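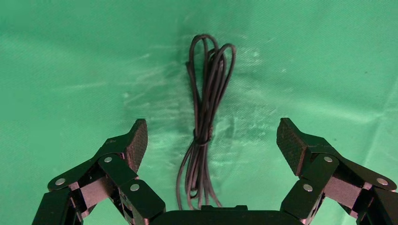 Asunto: Re: [vecinos-coro] Partituras, ensayos y el viaje de abril

Queridas y queridos todos:

Perdonad que conteste con tanto retraso, pero he tenido a los nietos en casa y ya sabéis cómo es eso (¡una maravilla y un agotamiento!). Copio lo que escribía Modupe, por si alguien se ha perdido entre tanto mensaje:

El 15 de octubre de 2023, Modupe Lawal escribió:
> Hola a todos. Me faltan por repartir las partituras
> de la segunda parte. ¿Las preferís en papel o las mando
> por correo? Otra cosa: en Trullent nos dejan la sala
> hasta las 11, pero hay que confirmar antes del jueves.
> ¿Y alguien sabe qué pasa con el autobús de abril?
> Un abrazo, Modupe

Por partes. Las partituras, yo en papel, por favor, y si puede ser en letra grande, mejor todavía. Con la tableta me pierdo en cuanto hay una repetición, y el otro día acabé cantando la entrada de los tenores, que tampoco me salió tan mal, dicho sea de paso. Si hay que pagar las copias, en la papelería de siempre cobran 2 euros el cuadernillo encuadernado, y yo me acerco encantada a recogerlos.

Lo de Trullent me parece estupendo. La sala suena mucho mejor que la nuestra y el piano está afinado, que ya es decir. Eso sí, pediría que empezáramos puntuales con el calentamiento, que luego llegamos al Fauré con la voz fría y las contraltos sufrimos.

En cuanto al autobús, llamé a Drivell y estuvieron muy amables. El de 50 plazas nos sale por 500 euros, ida y vuelta, con parada para comer. A mí me parece razonable, sobre todo si se animan las familias, como la otra vez. Me guardan la reserva sin señal hasta final de mes, así que id diciéndome quién viene y si traéis acompañante.

¡Ah! Y tengo en casa una carpeta azul que alguien se dejó en el último ensayo, con el Ave Verum lleno de anotaciones a lápiz preciosas. La llevo el próximo día.

Un beso muy grande a todos, y a Modupe dos, por la paciencia.

Encarna (contraltos)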